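Packing and Goods-In Assistant (2 posts)
Sevus Workshop and Stores
Reference: SW-66
Reports to: Tharindu Akanda, Stores Lead
Hours: 24 per week, mornings

Sevus is hiring two assistants for the ground floor of its workshop. The work covers receiving cartons, unpacking and sorting small goods, resetting the worktables, and keeping the floor clear for the people working on it. Both posts are part-time and on site. Remote work is not possible.

The building

The workshop is a single open hall with white walls, a high ceiling and a mezzanine with a metal railing. Tall arched windows light one side. Cartons are held near the windows until they are checked in. The ceiling is part flat panel, part exposed metal deck, and noise carries. Applicants who need a quiet room to concentrate should take this into account.
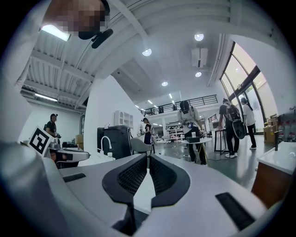

Incoming goods arrive through the side entrance and are stacked by order, label outward. An assistant checks each carton against the delivery note, opens it, counts the contents and enters the count in Jomix, our stock program. No prior knowledge of Jomix is needed. Training takes place in the first two shifts.

Duties

Receive and check in cartons and packaged items.
Report damaged or short deliveries to the Stores Lead before the carton is moved.
Break down empty cartons and take them to the baler.
Set out tables and chairs to the posted floor plan and return them at the end of the shift.
Clear tabletops between sessions. Pens, bottles and other loose items go back to their assigned place or into the lost property tray.
Keep the open shelving in order. Each cubby has one category of goods.
Wipe down tables, the water point and the shelf fronts once per shift.
Keep walkways and the foot of the mezzanine stairs free of stock.

Requirements

Able to lift and carry cartons of moderate weight, with a hand truck for heavier ones.
Able to stand and walk for most of a shift.
Basic reading and arithmetic for delivery notes and counts.
Closed shoes with a firm sole. Safety shoes are supplied after the trial shift.
Prior work in a stockroom, packing line or shop floor is useful but not required.

Conditions

Pay is hourly, at the stores grade, and is stated in the invitation to interview. Shifts start at 7:30 a.m. Overtime is voluntary and is paid at the higher rate. Gloves and a carton knife are issued on the first day and signed for. Bags and coats are kept in the lockers by the side entrance. Parking is on the Bozsik lot across the road; a permit is provided.

The floor is shared. Several people may be standing at tables or moving between them at any time, and assistants are expected to work around them without moving their equipment. Anything on a table that is in use stays on the table. 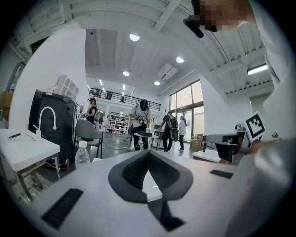 SATARD, October

Applications are open until both posts are filled. Send a one-page summary of past work and two contacts who can confirm it to Sandamali Roy, Personnel, at the workshop address. Quote SW-66 on the first page. A cover letter is optional.

Selected applicants are invited to a paid trial shift. The trial consists of checking in one delivery, resetting one row of tables from the floor plan, and sorting a mixed carton into the shelving. Results are given by phone within the same week.

Applicants who have worked for Sevus before should state the period and the department. Agency submissions are not accepted.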